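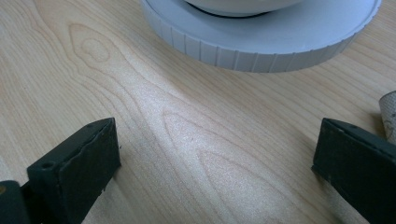 Can Molby plan a decent grasp from a wrist camera alone?

On matt objects it can, most of the time. On pale things against a pale, shiny surface it needs help, and you'll spend an evening in the settings before it behaves.

So, Molby. Grasp planning and perception in one package, version 3, from the Ondon people. Been running it for 14 days on a small bench arm. Before that I used Rakena, so a lot of this is comparison.

Install — fine. One script, one reboot, it found the camera first go. Rakena took me most of a weekend. Docs are short but mostly right, apart from the calibration page, which still shows the old menu. Look under Tools, not Setup.

Segmentation. Good on boxes, mugs, anything with a hard outline. Glare upsets it. A streak of light across varnished wood gets read as an object edge and you end up with a grasp proposed on bare table. Turning "edge trust" down to 0.4 fixed most of that for me. Wood grain can do it too, strong curvy grain especially. White lids are hit and miss: ridged sides it likes, smooth domed tops it tends to lose altogether.

Planner. Quick. Around 8 candidates per view, ranked, and the top one is usualy the one I'd have picked. It does check finger width against the object before it suggests anything, so none of those silly plans where the thing is wider than the jaw. Rakena still lets those through. Shame there's no way to say "never from this side" without writing a bit of Python.

Control side. Weakest part. Approach speed is one global number, no slow-down near the surface unless you add a second waypoint yourself. I did, works, but should be a tick box. Force limit resets to default when you reload a project. Check it every time. Lost a fingertip pad to that.

Replay tool is the best bit by a mile. Scrub back through a run, see what the camera saw, the mask and the planned path all lined up on one clock. Found two timing bugs of my own in the first afternoon. Exports to Pirkico as well, though teh colour channels come out swapped (known issue, fix promised for November).

Memory use creeps up. Past 2000 stored views it gets sluggish and the viewer stutters. Archive old runs.

Support answered in a day, polite, bit vague.

Worth it? For perception and replay, yes. If you mostly need careful motion near the table I'd keep whatever controller you have and just feed it Molby's grasps — that's how mine is set up now. Four stars, would be higher if the force limit thing gets sorted.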